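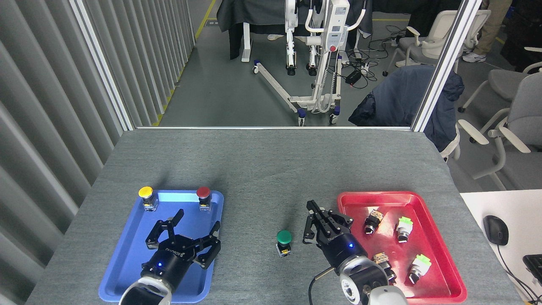

*Push buttons and selector switches with blue and red plastic trays.*

# Sakalauskas Panel Switch Assortment

Push buttons and selector switches for control panels, machine guards and training benches. The assortment is packed at our Grendville warehouse and sold as one box of 47 pieces. Single pieces can be ordered from the spare parts list.

## What's in the box

- 16 momentary push buttons in red, green and yellow
- 16 selector switches, two-position
- 15 spare contact blocks
- One printed wiring sheet

Trays are sold separately. They are plain plastic and come in blue or red. Most shops that buy the trays keep push buttons in one color and selectors in the other, but a lot of people end up using one for stock and one for parts that have been pulled from a panel and still need testing.

## Fitting

All heads fit a standard 22 mm panel hole. Take the contact block off before you put the head through. Tighten the ring by hand, then a quarter turn with the ring wrench (part 141, not included). The block goes back on from behind and locks with the small lever. If the lever won't close, the block is the wrong way around.

Panels up to 4 mm thick are fine. For thicker panels you need the long ring.

## Working with loose switches

The switches stand on their contact blocks with the cap facing up, so a button can be set down on the bench while you sort out the wiring. A felt top is a good surface for this. It keeps the caps from getting scratched and small parts don't roll as far.

Terminal screws ship backed out. Check that each one is tight after wiring, including any you didn't use.

## Choosing a color

Red is normally kept for stop and green for start. Yellow is used for reset or for a condition that needs attention. These red buttons are ordinary momentary stops. They don't latch and must not be used as emergency stops.

## Ordering

Orders placed before noon leave Grendville the same day. Pickup is also possible at the Mosuvville counter, where we keep roughly a dozen boxes on the shelf. Schools and training centers can ask for the list without the selectors.

The older Ullodwood blocks are not compatible with these heads. We will keep selling them as spares until the end of December.

Page updated 2nd September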